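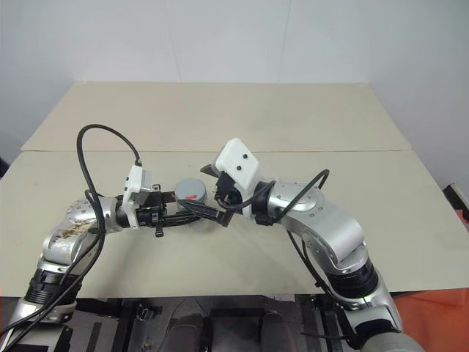
A pale table will tell on you within an hour, she told me, and she said it while wiping one down, before I'd even gotten my jacket off. I had come to Nuvcombe to talk about worktables (yes, a whole interview about worktables, and I loved every minute) and she clearly wasn't going to wait for me to find my pen.

She asked me to leave her name out. "Just say the table lady," she said. "That's what they call me at the hardware counter anyway." So, the table lady it is. She runs Virnura, a small shop that fits out craft rooms and workrooms with plain tops in light colors, and she has been at it for seven years. Before that she sold kitchen counters, and she still has strong feelings about people who set hot pans on things.

I wanted to know why cream. Why would anybody choose a color like that for a surface that gets used all day?

"Try finding a tiny screw on a dark brown table," she said. "Go ahead, I'll wait. On cream you see it right away. You see the screw, the pencil shaving, the crumb from your sandwich. People complain that it shows everything, and I tell them yes, that's what you're paying for!"

And the smudges?

"Smudges are fine. I have customers who call me up over a smudge. Warm water, a drop of dish soap, a soft cloth, then a dry cloth. If it's still there, leave it alone until tomorrow and see if you still care."

We got onto seams next, and this is where I completely lost control of the conversation. I had always assumed one big top was better than two panels set together. My own sewing table at home is a single slab, and I was pretty proud of it. She asked how I got it up the stairs. I had to admit that we took a door off its hinges and scratched the wall all the way to the landing.

"There you go," she said. "Two panels, two trips, everybody's wall is happy. And when you wreck the front one, you swap the front one. The back panel hardly gets touched. I've had people replace the front and keep the back for years, and then they phone me because the colors don't match anymore. Well, no. One's been leaned on and one hasn't."

Her advice on the seam itself is to run it side to side, well away from where your hands do most of their work, and to get both panels level before you tighten anything. She checks with a playing card laid flat and pushed across the line. If the card catches, she starts over. She cleans the gap with an old toothbrush and won't hear of filling it with caulk. "Caulk turns gray, and then you have a gray stripe and you can't move the table."

I asked about money, a little shyly. A two-panel top with legs starts at $400 and goes up with the depth. She fitted 38 of them in April, which she described as "too many, my knees are still in April." The biggest went to Ko, the bookbinding studio across the river, and they wanted theirs deep enough to spread a full sheet of board with room behind it for glue pots. Depth is the thing everybody gets wrong, according to her. They measure the wall and forget their own arms.

"Sit down, put your elbows at your sides and reach," she said, and made me do it. "Past your fingertips is storage. You're going to put a radio there. So don't pay for more than one radio's worth."

What goes behind the table matters to her too. She likes a plain white wall, nothing hung at eye level, and the lamp off to one side so that small upright things throw a shadow you can spot. I said that sounded a bit bare. She said I should see her kitchen, every inch of it has a rooster on it.

By this point I'd filled both sides of my paper and was writing on the back of her price list. I asked what she'd change about my slab at home, and she thought for a good long while.

"What color is it?"

Walnut, I said.

She handed me a swatch of the cream and went to answer the phone.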